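Kitchen table check, Drandside, August. Checked by Soledad Doucet. Comments are mine unless initialled. The list is the one Kenness sent us, all 17 points of it, and I have left out the ones that only apply to gas hobs.

## Table and surface

- [x] **Table steady, no rocking.** Pushed it from each side. Fine.
- [ ] **Surface can be wiped clean.** Ticked last time by S. Gounder. I'm not ticking it. There is a seam running across the boards, and I would like to know how a wipe gets into that.
- [ ] **Nothing loose on the bare surface.** Fail. Small dark brown granules in a heap, straight on the wood. Coffee or pet food, I couldn't say which, and I don't much like having to wonder next to bowls.
- [x] **Tray in place at the back.** Green tray, yes.
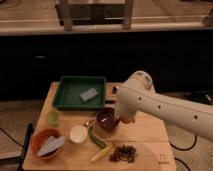

- [ ] **Cloths stored away from food bowls.** The blue-grey cloth was folded in the orange bowl and hanging over the rim. Senthil says that bowl is "only for cloths". It has no label, so how would a new person know?
- [ ] **Sponge changed on schedule.** There is one in the tray. The schedule says every 4 days, but the sheet for writing it down is blank, so I can't pass this on someone's word.
- [x] **Spoons and small tools off the floor.** One spoon, on the table by the brown bowl. Passes, though I think the wording is too generous.

## Glass and sharp items

- [ ] **Glass kept back from the edges.** The list gives no distance. Leandro Ledesma wants a hand's width, which depends on the hand. Left open until Kenness answers.
- [ ] **Blades and flat tools put away after use.** See the second picture. Whether it counts as a blade is apparently a matter for debate. I'd treat it as one.
- [ ] **Cups free of chips.** Not checked by touch, so not ticked. LL to do the green one.
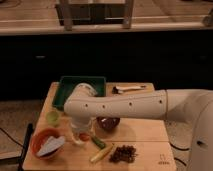

*Glass jar, green cup and orange bowl; flat tool with dark handle at the back right.*

## To do

1. Label the cloth bowl or stop using it for cloths (Senthil).
2. Sweep up the granules and find out what they are. If it's feed, it goes in a lidded tub.
3. Start filling in the sponge sheet. Last year's excuse was that the pen had gone missing.
4. Ask Kenness for a real figure on glass - "kept back" is no use to anyone.

Next check at 9 am, before the kettle goes on. Xiomara Abernathy to do it, so that it isn't me marking my own list again.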